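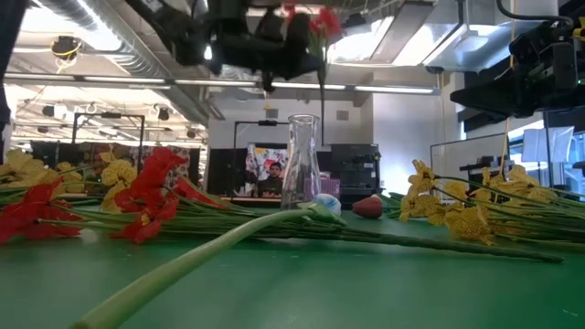
Search this site Enter keyword Go

The Long Season: Artificial Flowers and the Craft of Arranging Them

Print this article | E-mail this article

The artificial flower has long held an uncertain place in the decorative arts. Florists have regarded it as a rival and gardeners as an impostor, and for many years it was to be found chiefly in waiting rooms, where it collected dust. Its standing has improved a good deal. The evening course in arranging offered at the Lurkley Institute now draws as many applicants for artificial stems as for fresh, and its store cupboard holds 908 of them, each entered in a register by colour and length.

The course is directed by Emília Říha, who trained as a florist and came to artificial material late in her working life. Her method begins with the table. Stems are taken from their boxes and laid flat, heads together at one side and stalks together at the other, before a vase is so much as considered. Red is set down with yellow from the outset, so that the student may judge the two colours side by side while they are still easily moved.

"A student who begins with the vase will fill the vase," Ms Říha observes. "A student who begins with the table will make a choice."

The preference for red and yellow is of long standing at Lurkley. Both colours hold their strength under evening lighting, and a ruffled red bloom gains from having something smaller and more crinkled beside it. White is introduced in the second term. Blue is discouraged, though it is not forbidden.

Much of the teaching concerns the stem. A fresh stalk is cut to suit its container, and the cut is final. An artificial one may be bent, straightened and bent again, and a careful arranger will seldom shorten it at all. Where a vase is too shallow, the lower part of a wired stem can be turned back on itself to give the required height. Students are asked to insert the tallest stem first and to stand away from the table before adding the second. The red flowers usually go in ahead of the yellow, which are then used to close the gaps.

Octavio Castaño, who teaches the Sunday class, takes a different view on the matter of number. He limits beginners to 2 blooms and a single vase for the whole of the first session. The restriction is not popular. It does, however, oblige the class to consider the angle at which a flower leans, a question that a fuller arrangement tends to conceal.

The suppliers have played their part in the revival. Vávra, a small workshop that has made flowers for the stage over three generations, still shapes its petals by hand and sends the Institute a parcel each August. Dinum, a larger concern, lists 2,000 varieties in its current catalogue, among them several poppies and marigolds of real merit. Opinion at Lurkley is divided between the two. Vávra's petals have the better edge, while Dinum's stems are easier to bend and keep their shape.

Care is simple but should be regular. Dust is removed with a soft, dry brush, working from the centre of the bloom outwards. Fabric petals should be kept from strong sunlight, to which red is especially vulnerable. For storage, the Institute lays its stems lengthwise in shallow boxes, with tissue beneath the heads and nothing placed on top. A crushed petal can often be recovered with a little steam from a kettle held well away - the fingers do the remainder of the work.

An exhibition of students' work opens at the Skemuven Gallery in August, with 70 arrangements on display. Visitors are requested not to water them.

Print this article | E-mail this article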